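Darnden Parallel Gripper and Ritport Simulation Package
Equipment notes from the open day

Sold by: Koutsoukos
Type: two-finger electric gripper with matching simulation software
Status: on the dealer list since April
Price: on request, and we requested twice
Reviewed by: Niamh Ó Briain

What it is

The Darnden is a parallel-jaw gripper for light bench work. You can buy it alone, but Koutsoukos would much prefer to sell it with Ritport, a simulation package that lets you build a copy of your work cell on a computer and try out the arm's moves before any hardware arrives. The pitch is that you'll do most of your setup at a desk and very little of it on the floor. I've heard that pitch from other dealers, and I went to the open day at the Flurnau showroom to see how much of it holds up.

What they showed us

The visit was split in two. The morning was Ritport on a big wall screen, run by Damián Camacho from the sales side. After lunch there was a real gripper on a real arm in the back, with Jirayu Suksawat at the controls. The morning ran long. The afternoon got 40 minutes less than the printed schedule promised, and that was the half I had driven out for.

Camacho opened with the view down over the gripper, which is the one Ritport users will spend most of their time in. It does make it easy to judge the space between the fingers. He took questions while he worked, and he was patient with mine, including the ones he plainly didn't enjoy.

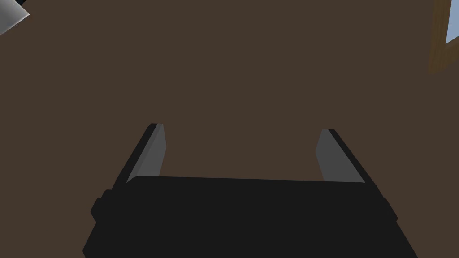 Ritport gripper view with the jaws open and nothing held.

My first question was about surfaces. The demo cell had a plain brown one with no grain or markings on it, under flat, even light. Our benches have scratches, tape, and a window on one side that ruins every camera we put near it. Camacho said you can load your own textures and lights. I asked him to do it. He said it would take too long to set up on the day, and maybe it would, but a showroom with its own software team could have had one ready.

My second was about contact. Closing two flat fingers on a rigid block is the easy case, and most simulators handle it fine. I wanted to see a bag, a cable or a soft tube. Soft parts are "on the roadmap," a phrase I've stopped writing down.

The hardware

The afternoon went better. Suksawat ran the gripper through a pick-and-place cycle of 100 plastic caps and let the visitors choose the speed. It dropped 2. He didn't hide them or restart the count, and I give him credit for that. One visitor, Berwyn Bowen, had brought some greasy brackets from his own shop and asked to try them. The stock pads slipped on the first try, then held once the force was turned up. Whether the brackets would have survived a full shift of that is another matter.

Noise was low. The fingers come off with a hex key. The cable exits at the back and looked to me like the first thing that would wear out, so ask for the price of a spare before you sign.

Nobody at the open day could show us the same job done in Ritport and then on the arm, one after the other. That comparison is the entire argument for buying the package, and I'd hold off on the software until you've seen it.

What's in the box

Gripper with standard flat fingers
Mounting plate and screws
Power and signal cable
Printed quick-start guide
One Ritport seat, time-limited (package only)

Not included: arm, controller, spare pads, custom fingers, training day

Questions to put to the dealer

Can you run my part, in my lighting, before I pay a deposit?
How long does the Ritport seat last, and what does renewal cost?
Do saved cells still open after the seat runs out?
Who answers support calls, Darnden or Koutsoukos?

I sent the last one in by email. Agustina Barrientos at Koutsoukos answered the same afternoon: the dealer takes hardware calls and Ritport questions go to a web form. She couldn't give me a response time for the form.

Buying advice

The gripper alone is worth a trial if your parts are dry, stiff and small. Loan units are available for 2 weeks against a deposit of $300, with shipping both ways on you. The package I'd leave on the shelf for now — ask again when they can run your own cell on that wall screen.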